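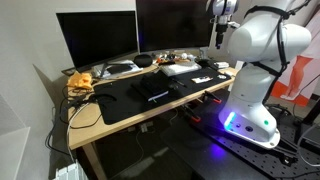

Figure 3. Desk with black mat and pen, and white robotic arm.

4. Discussion

4.1 What the soak did and did not do

The label on Humonlow promises "faster, fuller stands" of bush beans from a single soak before planting. Our results give weak support to the first word and none to the second. Soaked seed came up earlier than dry seed at both sites, and the gap closed within days. By the time the first true leaves had opened, the soaked and dry rows could not be told apart by stand count, and by first picking they could not be told apart by yield either.

The comparison that matters most is the one the label leaves out. Seed soaked for 15 minutes in plain well water came up as early as seed soaked for the same time in Humonlow. Any head start we saw can be put down to water. A bean has to take up water before it can sprout, and giving it some of that water in a bucket saves it the trouble of finding it in the soil. Growers have known this for a long time and it costs them nothing. We see no reason in our data to pay for a humic product to do the same job.

We sowed 1,000 seeds per treatment, which is more than in any of the earlier trials we were able to get hold of. A larger trial might pick up a small benefit that ours missed. We would ask, though, how small a benefit a grower is willing to pay for, and whether a difference that takes that many seeds to find would ever be noticed at the end of a row.

4.2 Earlier reports

We found 11 earlier reports on humic soaks for beans, peas or cowpeas. Most of them favor the soak. Read closely, they are less convincing than their summaries. The commonest fault is the lack of a plain water control: the soaked seed is set against dry seed and the whole of the difference is credited to the product. Where a water control was used, it was often left out of the main table and mentioned in a footnote, and in those reports the water treatment did nearly as well as the humic one or a little better.

A second fault is the choice of counting date. Several reports give emergence on one day only, and that day falls early, when soaked seed would be expected to be ahead whatever it was soaked in. If we had stopped counting at the same stage we could have written the same kind of paper. Our own counts were carried on until no new seedlings had appeared for three checks in a row, and the advantage fades steadily across the whole run of them.

A third problem is harder to judge from outside. Trials that show nothing are seldom written up. Growers who try a product and see no change put the bottle on a shelf and say no more about it. We have no way to know how many such cases there are, and for that reason we place little weight on the fact that favorable reports outnumber unfavorable ones.

4.3 Cold soil

The strongest claim made for humic soaks is that they protect seed in cold soil. If that were true it would be worth having. Beans sown too early tend to rot, and many growers gamble on an early row anyway to have something to pick before their neighbors do.

We tested the claim at Varilthorpe, the colder of our two sites, with an early sowing made well ahead of the local advice. The stand was poor in every treatment. Soaked seed did worse than dry seed, and this held for water and for Humonlow alike. Several soaked seeds dug up from the gaps had split seed coats and had gone soft. Dry seed from the same rows was more often still firm. A likely reading is that seed that takes up cold water quickly is damaged by it, and that a soak followed by cold ground gives the seed the worst of both. We did not set out to study this and would not lean on it too hard, but it points the opposite way from the label.

The later sowing at Varilthorpe, made on 5/17/19 into warmer ground, gave full stands from all treatments. Waiting did more for the beans than anything we put on them. This will disappoint anyone who had hoped for a way around the calendar.

4.4 Differences between sites

Willard has a light, sandy soil that dries quickly at the surface. Varilthorpe has a heavy silt that crusts after rain. We had expected the soak to matter more at Willard, where dry seed sometimes sits for days waiting for moisture, and in the rows that missed the first irrigation it did. Even there the plain water soak kept pace with the product.

At Varilthorpe the limit on emergence was the crust. Seedlings from soaked and dry seed alike were found bent under it, many with broken necks. Light raking between rain and emergence would probably have raised the stand more than any seed treatment, though we kept our hands off the plots to avoid favoring one over another. A grower is under no such rule and should rake.

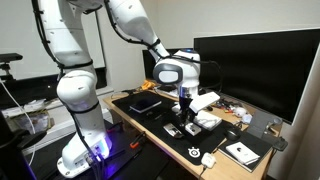
4.5 Variety

All the rows discussed so far were sown with Pai, a white-seeded bush bean that both sites had grown before. White-seeded beans tend to take up water faster than dark-seeded ones and are often said to suffer more from cold soil. It can fairly be argued that we chose a variety likely to show harm from soaking. It can be argued just as well that we chose one likely to show a quick response, and the label makes no exception for seed color in either case.

A small side planting of a black-seeded bean at Willard showed no response to either soak, early or late. The planting was not replicated and we mention it only so that it does not go missing. Anyone who wants to defend the product on grounds of variety will need a proper trial with several beans of each seed color, sown on more than one date, with water controls throughout.

4.6 Limits of this trial

The trial ran for one season. A wetter or drier spring might have given a different picture, and one season is too little on which to base firm advice of any kind. We hold our own results to the same standard as those of others and would like to see them repeated before they are quoted as settled.

We had 30 plots in all, split between the sites. At Willard the end plots lay near a hedge and lost seedlings to rabbits. These plots were kept in the analysis, as dropping them after seeing the counts would have been a poor habit. Leaving them out does not change the order of the treatments.

The people counting seedlings knew which plots were which. We had planned to hide the treatments behind plot numbers, but Humonlow leaves a brown stain on the seed and anyone helping with the sowing could tell it at a glance. The same people later did the counting. If this pushed the counts in any direction, we would guess that it was against the product, given the doubts we began with. Readers should allow for that. The yield weights, taken on a scale, are less open to the problem and tell the same story.

Seed was bought in February and kept in a cool, dry room until sowing. It was fresh and of good quality, with high germination in the test run before planting. Old or weak seed may respond differently to soaking. We suspect it would respond worse, as tired seed tends to leak and rot when wetted quickly, but this was not tested here and the point is open.

Finally, we followed the label rate. It has been suggested to us that a stronger mix is needed in hard water, and the water at Willard is hard. The label says nothing on the subject. A product that works only at a rate other than the one printed on it cannot be said to work as sold.

4.7 Advice for growers

For the home garden and the small market plot, the following seems safe to say on present evidence. Sow bush beans when the soil has warmed and stayed warm. If the ground is warm but dry, a short soak in plain water may bring the row up a little sooner, and so will watering the open furrow before the seed goes in, with less risk of split seed. Sow soaked seed at once and do not let it sit in the bucket over lunch. In cold or soggy ground, sow dry or wait.

We do not recommend humic soaks for beans. We do not say they are harmful in warm soil, where we saw no damage from them, only that we could find nothing they did that water left undone. Humic materials worked into poor soil in quantity are a separate question, and nothing in this paper bears on it. The amount that clings to a bean after a short soak is tiny next to what is already present in any garden bed with a few years of compost behind it, and it would be surprising if it made a difference that lasted to harvest.

Makers who disagree have an easy way to answer. They can publish a trial with a water control, with counts carried through to the final stand, on more than one soil. We would be glad to supply seed from the same lot of Pai for the purpose while it lasts.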